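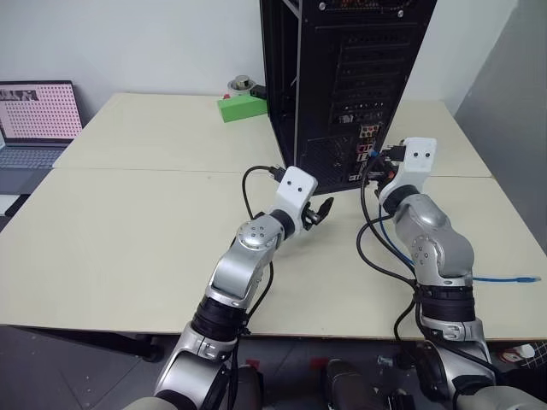
Black computer tower on a pale table, rear panel in use.

Smart appliances: tips before you plug one in

Shops are keen to sell you a fridge that talks to your phone. I've owned 2 of these things and I'm still waiting for the benefit. If you're tempted, a few suggestions.

Ask what it does with the wifi off. The salesman in Brinthorpe couldn't tell me. My Durnix washer runs fine offline and loses only the alert that says it has finished, which it also beeps.

Price the plain version. The connected Destilier oven was $2000, and the same oven with knobs cost a good deal less. I can't see what preheating from the car park is worth, and I wouldn't leave an oven on in an empty house anyway.

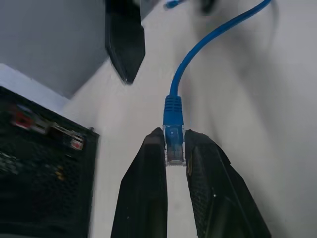
Blue Ethernet cable, held by the plug.

Read how long the app is supported. Paucar promises four years on a dryer that ought to last far longer. After that, who knows.

Skip the "energy saving" mode until you've checked it against your own meter. Mine stretched a cotton wash by 21 minutes and I couldn't find the saving on the bill.

Change the default password, and say no to sharing usage data. The washer still washes.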